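Room to Move: How the Ormont Program Helps Older Residents Stay at Home
October 9, 2013

Most people who reach retirement age in Ormont wish to remain in the homes they already have. The Ormont Housing Office has supported that wish for 7 years through its Home Adaptation Program, which pays for modest alterations to private houses and apartments. Last year the program completed work at 79 addresses.

Each application begins with a home visit. An assessor walks through the residence with the occupant, asks how the day is usually spent, and measures doorways, steps and turning space. The bathroom is the room most often named in requests, and assessors are trained to consider the entrance to it as carefully as the fixtures inside.
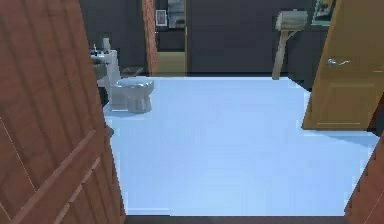
Doors, Thresholds and Floors

A raised threshold can stop a walker or catch the toe of a slipper. Where the structure allows, contractors lower it or fit a beveled strip. Doors may be rehung to open the other way, and handles replaced with levers. Work of this kind seldom takes more than a day.

Grants are limited to $1680 per household. Residents may add their own funds, and the Baumgartner Fund considers requests from those who cannot. Tenants must supply written consent from the owner of the building.

"The families who write to us expect a large construction project," said Inès Boyer, director of the program. "In many cases we recommend a second handrail, better lighting in the hall and the removal of two rugs. We would like people to call before a fall occurs."

Living and dining rooms receive less attention in the applications, although residents spend much of the day in them. Assessors look at the route between the door and the favorite seat, and advise on furniture that can be leaned on safely.

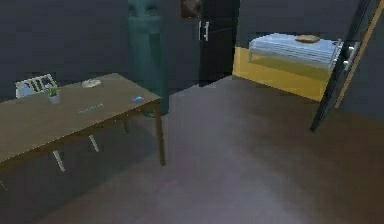
A wooden table and a white slatted-back chair, with open floor in front.

The program will extend to the Odar district later this month. Bakus, the contractor responsible for work in the northern districts, has agreed to carry out the first 40 assessments there. Application forms are available at the Housing Office and at branch libraries. Applicants should allow six weeks for a decision.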